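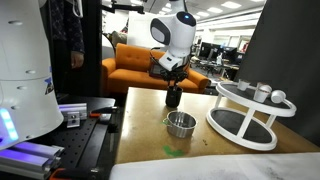 *Reading time: 5 minutes*

# About Darkatau

Darkatau evaluates small cookware and drinkware for manufacturers, importers and catering suppliers. Our work covers cups, small pots, pans, jugs and ladles: the pieces that hold a liquid or a dry ingredient and pass it on to something else. We measure them, handle them, wash them and write reports. We do not manufacture or sell kitchenware.

The company is based in Ustano and occupies the ground floor of a former packaging works. Sample intake, the measuring bench, the wash area and the storage racks are all on one level.

## What we look at

Most of the work concerns transfer between two vessels. A cup above a small stainless steel pot is a typical pairing. The questions asked of it are ordinary ones. Does the liquid leave the cup in one stream? Does it run back along the outside? Does the receiving rim catch a drip or send it down the wall of the pot? How full can the cup be before a steady tilt becomes difficult?

The receiving vessel affects the result as much as the pouring one. A rolled rim behaves differently from a cut rim. Straight sides leave less room for error than flared sides at the same base diameter. A short loop handle takes up little space on a crowded surface, but it limits the grip available when the pot is full, and it has to be checked with an oven mitt as well as a bare hand.

Interior finish is recorded separately. Brushed steel reflects light unevenly, and users reading a fill level by eye may misjudge it. Where a client's pot has graduation marks, we check that they can be read from a normal standing position with the pot on a work surface.

Dark cups present a similar problem. The level of coffee or stock in a black cup is hard to see under overhead light. We note this in the report even when the client has asked only about pouring.

## The Culier procedure

Our standard evaluation is called Culier. It was written in-house and has been revised several times, most recently in November. A piece goes through four stages:

1. **Intake.** The sample is unpacked, weighed, photographed and given a register number. Packaging is kept until the report is issued.
2. **Dimensions.** Rim diameter, base diameter, wall height, handle clearance and brimful capacity are recorded. Capacity is measured with water at room temperature.
3. **Handling.** The piece is lifted, tilted, set down and stacked, first empty and then at its working fill. For cups the default working fill is 320 ml, reduced where the brimful capacity requires it.
4. **Wash and repeat.** The piece is put through the agreed number of wash cycles, and stages 2 and 3 are run again.

Handle clearance is the measurement clients ask about most. Our reference value for a loop handle on a small pot is 44 mm, taken at the widest internal point. A pot with a smaller opening is not failed on that basis. The figure is stated next to the reference and the handling notes explain what the difference meant in use.

The register currently stands at 2457 pieces. Repeat submissions of a revised design receive a new number and a cross-reference to the earlier one.

## The work surface

Handling checks are done on a table because that is where the pieces will be used. A broad surface is preferred, with room to set a vessel down away from the edge. Our handling surfaces are allowed to wear and stain. A base that sits flat on a polished plate may rock on a surface that has seen some use, and we would like to find that out before the client's customers do.

A surface is replaced when wear begins to influence results between one sample and the next. It is checked with a straightedge before each batch. Stains are ignored unless they transfer to the sample. Any reference position is fixed for the length of a batch and the marks are left alone until the batch is closed.

Spills are wiped up between runs and recorded by location: inside the receiving vessel, on its outer wall, or on the table. Volume on the table is estimated by weighing the cloth. It is a crude method, but it gives consistent results for the quantities involved.

## Reports

Each report contains the dimensional table, the handling notes, the wash results and a list of deviations from the client's own specification. Opinions are kept in a separate section and labeled as such. We do not issue star ratings or seals, and reports may not be quoted in part on packaging.

If a piece is unsuitable for its stated purpose, the first page of the report says so. If the fault can be corrected by a change to the rim, the handle position or the base, we describe the change in general terms. Detailed design work is outside our scope.

Draft reports are sent to the client for factual correction only. Model names, alloy grades and catalog numbers are the usual corrections. Measurements are changed only after a second measurement on our bench.

## Background

Darkatau began as the sample room of Tkachenko, a catering supplier that needed a way to compare small pots from different factories. The early records are short: a capacity, a weight and a remark on whether the lid fitted. Other suppliers later asked to use the service, and the sample room was set up as a separate company so that their results would not pass through a competitor.

Tkachenko remains a client on the same terms as the others. It has no access to the register beyond its own entries.

The original record cards are still in use for reference, mainly for older enamel pieces that are no longer made. They have not been converted to the current format. The early capacity figures were taken to a fill line and cannot be compared directly with brimful values.

## Sending samples

We need 4 identical pieces of each design. Two are used for handling and washing, one is kept untouched for comparison, and one is held in reserve. Lids should be included even when the lid is not part of the evaluation, as they affect stacking.

Please send pieces as they would reach a customer, with labels and inserts in place. Do not wash or polish them beforehand. Sets intended for use together, such as a cup and a matching pot, should be packed together and listed on one form.

Samples are returned on request after the report is issued. Washed pieces are marked on the base and should not be put back into stock. Unclaimed samples are recycled by material, and the register entry is closed with a note of the disposal.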